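# How I signed my little shop up for demand response (and what I'd do differently)

I run a fabric and alterations shop in Bresholm, two floors, old building, one very tired rooftop air conditioner. Last summer my power bill had me looking for anything that would bring it down, and a customer, Gertraud Wyss, told me her bakery was getting paid to use less electricity on hot afternoons. I figured I'd try it. The setup took me a couple of evenings and a few phone calls, and I wish I'd had a page like this one to follow!

## Step 1: Dig out your bills

You want a full year of them if you can get it. Look for a line called "demand" or "peak demand," measured in kW. It's separate from the kWh line, and it's the one that matters for this. Mine peaked at 8 kW in the winter and a lot higher in July, which told me the air conditioner was my main thing to work with.

While you're in there, write down your account number and your meter number. You will be asked for both, over and over.

## Step 2: Find out who runs the program

Sometimes it's the utility itself. In my area you go through a middleman company (they're called aggregators), and mine is Tulitard. They bundle a bunch of small places together and sign everybody up as one big block. I also got a quote from Berchtold, and they were perfectly nice, but they wanted a longer contract than I was ready for.

Questions I'd ask on the first call:

- How much notice do I get before an event?
- How many events can you call in one season, and how long can each one run?
- What happens if I skip one?
- Who pays for the equipment?

Get the answer to that third one in writing. Some programs just don't pay you for the day you skip, and others take money back.

## Step 3: Make your "what goes off" list

Walk around the shop with a notepad and split everything into stuff you can turn off, stuff you can turn down, and stuff you leave alone. My steam irons went in the first group, along with the window lights and the upstairs fans. The register and the security system stay on no matter what — don't even put those up for discussion.

Then pick your temperature limit. I let the back room drift up to 80 during an event and I keep the front a bit cooler for customers. If you've got staff, ask them before you pick a number. I didn't, and I heard about it.

## Step 4: Get the thermostat connected

My old one couldn't talk to anything, so Tulitard had me put in an Umura, which picks up the event signal over the Wi-Fi and changes the setpoint without me touching it. If you're swapping one yourself, shut off the breaker first and take a picture of the wires before you pull anything loose. If you're renting, check with your landlord. And if there's a wire in there you can't identify, stop and call an HVAC person.

Once it's on the wall:

1. Connect it to your Wi-Fi (not the guest network).
2. Enter the enrollment code from your aggregator.
3. Set your upper limit.
4. Find the opt-out button and learn where it lives in the menu.

## Step 5: Do a practice run

Ask for a test event, or fake one yourself on a slow Saturday. I ran mine for 2 hours with the doors closed and wrote down the temperature in each room. The upstairs fitting room hit 92, so now I just don't book fittings up there on event days.

Cooling the place down early helps a lot, too. I drop the setpoint in the morning when I know an event is coming, and the shop coasts a good while on that before anybody starts fanning themselves. 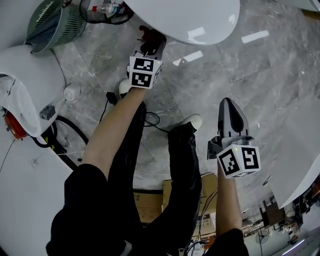
After the test, compare your meter readings with a normal afternoon at the same temperature outside. Your aggregator should be able to send you the interval data if you ask for it, and mine came as a spreadsheet. Check that the drop you see is close to what you promised in the contract. If it's short, call and get the number lowered before the season starts.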